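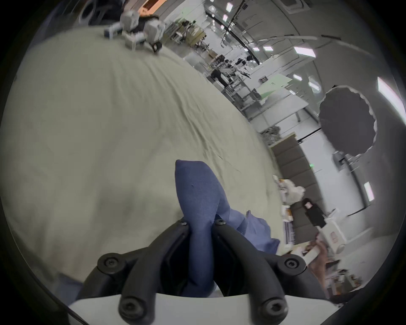 Pinza manual de dos dedos sujetando un pliegue de tela azul.

El método Timik es una técnica de aprendizaje por demostración para la manipulación robótica de tejidos, propuesta por Shaimaa Farouk y Aušra Sproģis en el laboratorio Kabbaj. Una persona ejecuta la tarea con una pinza manual y una cámara gran angular solidaria a ella; de esas grabaciones se aprende una política que después se transfiere al brazo, ¡sin teleoperarlo en ningún momento!

El primer resultado se presentó el 29 de marzo de 2018. Con 439 demostraciones de agarre y doblado, el sistema aprendió a buscar el borde de prendas arrugadas — un problema notoriamente difícil, pues la tela cambia de forma con cada contacto. Una ampliación posterior, a cargo de Rania Kettani, llegó a 618 demostraciones e incorporó seis tipos de tejido.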